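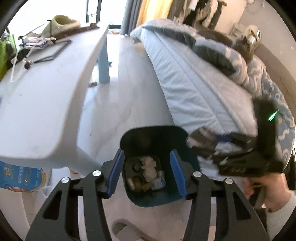 Danadlow, October

Grant day. The letter from the state came in at 6 in the morning by email and I read it on the stairs with my shoes in my hand. We got the money for the water reuse study, less than we asked for but enough to keep Yen-ting on through next summer. The proposal number is 2216 and I have typed it so often this year that I used it as my locker code.

Ya-wen called a meeting at ten. She wants the budget redone by Monday, with the Janham site kept and the second site dropped. Jitendra argued for the second site. He has a point – one creek tells you very little about the county – but there is no travel money left in it. Ming-te said almost nothing and ate a bagel.

Spent the afternoon on the sample log. We have 111 bottles in the cold room and 43 of them still need labels that match the sheet. Hui-mei found two with the same code and we put them aside. I think the mix-up goes back to the week the printer was down, when we wrote them by hand. I will go through my old notebook tonight if I can find it.

The college wants a paragraph for its news page, plain language, no charts. I wrote four versions and they all sounded like the grant. Sent the shortest one. They also asked for a quote from the dean, so that is out of my hands.

Home by seven. Rice and eggs. Called Mom and told her about the money and she asked if it meant a raise. It doesn't. Need to order filters before the price goes up, and ask Ya-wen about the truck.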